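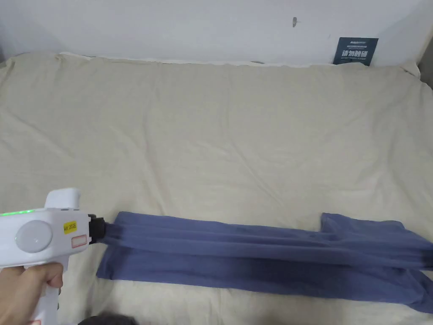
Figure 3. Blue garment held at one end and stretched across the bed sheet.

3.2 Garments and folding surface

Most earlier work on household folding uses a table. We used a bed, which is where the people in our July survey told us they fold most of their laundry. Of the 96 households that answered, 40 named the bed first. A bed differs from a table in ways that matter for the task. The surface gives under pressure, the sheet moves with the garment, and wrinkles in the sheet can be mistaken for wrinkles in the clothing.

The garment set, which we call Cuson, has 19 pieces, all bought secondhand and washed before use. Tops make up the largest group. We did not iron any piece, and starting positions were not standardized beyond one rule: the garment had to lie entirely on the bed before the first grasp.

Sheets were plain and light in color so that the outline of a garment could be traced by hand afterward.

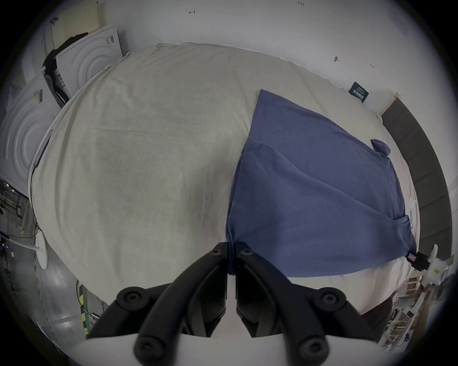
Outlines were traced in Akl, our labeling tool, at the start and end of each trial. Where a sleeve was tucked under the body, the annotator marked only the visible edge and left the rest open. Knit tops took the longest to trace. Their edges curl, and a sleeve lying against the body in the same color leaves very little to follow. Traces by two annotators were compared for every piece, and any trial in which they disagreed about the position of a sleeve or hem was traced again.

3.3 Room and bed condition

The room was kept as it would be in ordinary use. Small personal items could stay on the bed during a trial, and the sheet was not pulled smooth between trials.
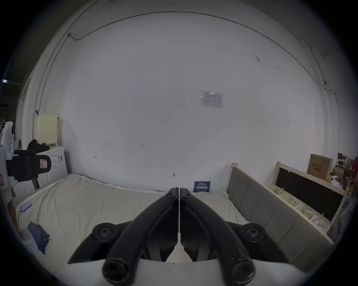 Figure 4. Bed with wrinkled sheet, a crumpled blue-gray cloth and a small white device with a thin black cable.

Items left on the bed reduce the area available for spreading a garment. They were logged by type but were not treated as targets. We assigned each trial a sheet score from 1 to 7, where 1 is flat and 7 is bunched over most of the surface.

3.4 Stretching before the fold

Each fold began with a stretching step, in which the garment was drawn out between two held points.

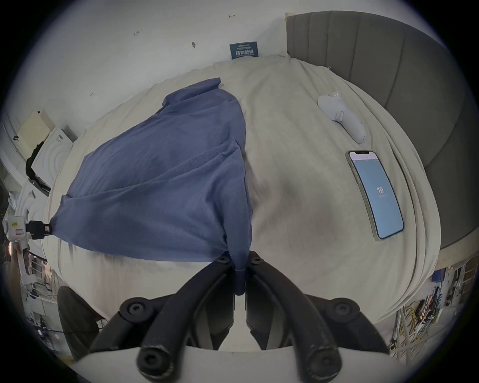

Tension along the line between those points was rated using the Pullport scale, and loose cloth on either side of the line was rated separately. A high rating on the line does not mean that the garment is flat. In knit pieces the cloth near a held point gathers into a narrow band, and the folds that spread from it can reach well into the body. For this reason we report the visible area of the garment along with the tension rating. Trials from the pilot site at Gilto used an earlier version of the scale and are left out of Table 2.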